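Progress report to the Selta Fund: Thaweesak Lane repair room and tool library
Period covered: the six months to the end of June
Prepared by Carolina Morais

Where we are

The tool library is open. I put that first because my last report said it would be open "shortly", and Zixuan Xia wrote back to ask which meaning of the word I had in mind. We opened in April, five weeks after the date in the plan, with a working door and a borrowing system that has so far lost one pressure washer and found it again.

We have 3017 loans on the books for the period, most of them drills. The plan assumed people would borrow drills at weekends and garden tools in the evenings. In practice everyone wants the same hedge trimmer on the first dry afternoon of spring, and the waiting list for it now has its own page in the binder.

Money

Of the grant for fitting out, 1680 pounds remains unspent. Most of that was set aside for shelving. Aicha El Khatib found a shop that was closing and came back with theirs, which fits everywhere except under the window, where we had drawn it. I would like to move the balance to blade sharpening and electrical testing, both of which I costed last autumn in a spirit of great optimism. A revised budget is attached, and the column headed "sundries" has been broken down as you asked. It was mostly sandpaper.

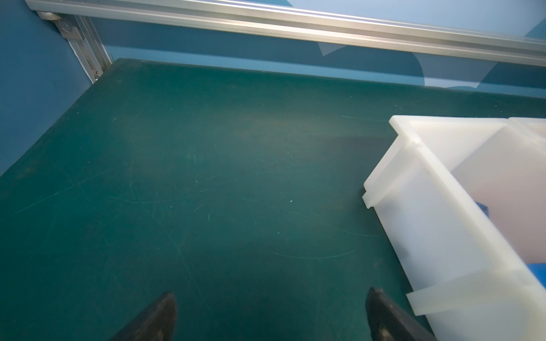 Rent is paid to the end of September. The landlord has agreed to hold it at the present rate for another year if we stop asking about the gutter. We have stopped asking about the gutter in writing.

Training and sessions

Nabila Belkadi ran 6 of the planned evening courses. The bicycle one filled within a day. "Know Your Fuse Box" drew two people, who turned out to be married to each other and had come to settle something. Nabila proposes folding it into the general home repairs course, and I agree with her.

The Saturday-style drop-in we described in the application has become a weekday morning one, as that is when people with broken toasters are free. We mended a good many toasters, lamps and radios, and one accordion that was outside everyone's experience, including its owner's.

The loan software

We moved from the card index to Orinon in May. It does what we need, apart from the reminders, which for two weeks went out at four in the morning. Asmaa Amrani has fixed this and has also rewritten the wording, so that a late borrower no longer gets a message beginning "Dear Item". Returns have improved, though I can't say whether that is the hour or the manners.

What is late

The second site at Triltier is still waiting for its lease. I have been told it is on a desk. The children's tool boxes have been ordered but the gloves came in adult sizes, and the supplier is exchanging them at a pace of his own.

For the next period

We plan to open two evenings a week instead of one, buy a second hedge trimmer, and get the Triltier lease signed. I should be grateful for a decision on moving the shelving money by the end of July. The sharpening man gets booked up early, and the chisels are in no state to wait for him.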